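奶油色小垃圾桶用了一个夏天，来交作业

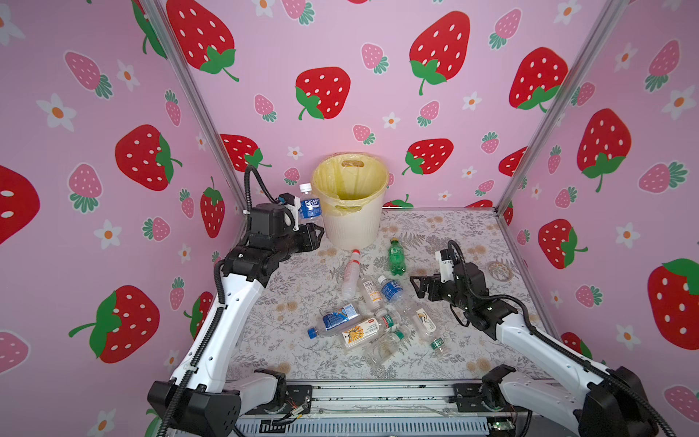

奶油色桶身，套的是半透明黄色垃圾袋，旁边一堆瓶子。

先说结论：喜欢，会回购，而且已经回购了一个放阳台！

我家喝瓶装饮料的量有点惊人，夏天尤其夸张，宝矿力、汽水、茶、矿泉水，桌上永远躺着几个空瓶。以前是拿个纸箱接着，纸箱底下会渗甜水，黏糊糊的，招过一次蚂蚁之后我就下决心买个正经的桶专门收瓶子。挑了很久，最后买的是 Tutura 家的这款，38块钱，奶油色。下单的时候还有灰色和浅绿可以选，我犹豫了两个晚上，现在庆幸选了奶油色，放在花里胡哨的布旁边一点都不打架（我家草莓墙纸配蕨类叶子的桌布，朋友说像走进了果酱罐子，我当夸奖听了）。

说说我最满意的地方，就是桶身上那个椭圆形的提手孔。看商品图的时候完全没在意，用了才知道有多方便。倒瓶子的时候手指往孔里一扣就提走了，不用抱着桶身，也不用去捏套着袋子的桶沿。我手小，孔的边缘摸着是圆的，不割手，装满瓶子拎下楼也没觉得勒。以前那个圆桶没有孔，每次都要两只手端着走，门还得用胳膊肘去顶。

套袋子这件事也值得讲一讲。这个桶没有压圈，就是把袋子往外一翻，翻过桶沿就行。刚开始我有点嫌弃，觉得没压圈会滑，后来发现要看袋子。我试过两种，一种是超市送的薄袋子，尺寸偏小，勉强绷上去，扔个大瓶子进去就整个缩进桶里了，很烦。后来换成 Beva 的黄色半透明袋，翻下来能盖住一截桶沿，基本不跑。半透明还有个好处，提出来以后一眼就能看到里面是瓶子还是混了别的东西，我们小区是分类投放的，省得打开再翻。

要是还想更稳，可以在翻好之后把多出来的那截拧一下打个小结，卡在提手孔下面。这是我表哥 Christos Vasilakis 教的，他家垃圾桶全是这么弄，看着不太美观，但是真的牢。

容量方面，说得实在一点：收瓶子够用，收全家的垃圾就别指望了。500毫升左右的瓶子不压扁，我塞过14个，最上面那个已经冒头了。压扁再拧上盖子能多放不少，不过我家有人（不点名）从来不压，拧上盖子就往里扔，所以实际上满得很快。瓶子要是竖着一个一个放，会比横着乱丢整齐很多，桶口也不会早早被一个横着的瓶子堵住。我现在的习惯是先把高的瓶子竖着贴边放，矮瓶子填中间，像玩积木，意外地解压。

清洁也简单。有一回袋子破了个小口，漏了点汽水在桶底，我拿花洒冲了一遍，倒扣在阳台晾着，第二天就没味道了。内壁挺光滑，没有那种藏污纳垢的纹路。奶油色我原本担心会发黄或者染色，用到现在还好，只有底部外侧蹭了一道灰印，拿湿巾擦淡了，没有完全擦掉，介意的朋友可以选深色。

再说缺点，也不是没有：

没有盖子。收空瓶子没问题，要是放厨余我是不敢的。
空桶偏轻，里面没东西的时候，从远一点的地方丢瓶子进去，桶会晃一下。我在桶底垫过一块旧瓷砖，稳多了，就是换袋子的时候要记得它在那儿。
提手孔那一侧如果袋子没翻好，会从孔里鼓出来一小块，不影响用，就是有点碍眼。

顺便对比一下之前看过的另外两款。Andrade 那个带脚踏的，78块，做工是好，踩下去声音也轻，可是桶口被盖子占掉一圈，大瓶子要斜着塞，我在店里试了一下就放弃了。Zostex 的折叠桶我朋友 Stojan Krasniqi 家在用，不用的时候能压扁收进柜子里，租房搬家多的人会喜欢，我摸着觉得桶壁软了点，装满以后会往外鼓。如果你家地方特别小，可以考虑那款，我自己还是偏爱硬邦邦的桶。

放的位置我也换过好几次。最早放在门口，结果进门踢了两回。后来放到餐桌脚边，喝完顺手一丢，很顺，可是椅子拉不开。现在多数时候直接摆在桌子靠后的位置，收拾桌面的时候一边捡瓶子一边往里放，桌面清完了再把桶拎走，比来回跑快太多了！（上桌之前桶底记得擦一擦。）

给几个打算买的朋友一点小建议：袋子买大一号，别省这个钱；喝完的瓶子最好把里面剩的倒干净再盖上，不然袋子提起来坠手；带颜色标签的瓶子如果你们那边要求撕标签，最好进桶之前就撕，等攒了满满一桶再撕会怀疑人生，我试过，一边看剧一边撕，一集都播完了还没撕完。

有人在上一篇底下问能不能放浴室，我觉得可以，塑料的不怕水，就是没盖子这一点自己掂量。还有人问浅绿色好不好看，这个我没有实物，回答不了，有买的姐妹欢迎来晒图。

阳台那个新的我打算用来收快递里的泡沫和气泡袋，用一阵子再来更新。

2022年9月26日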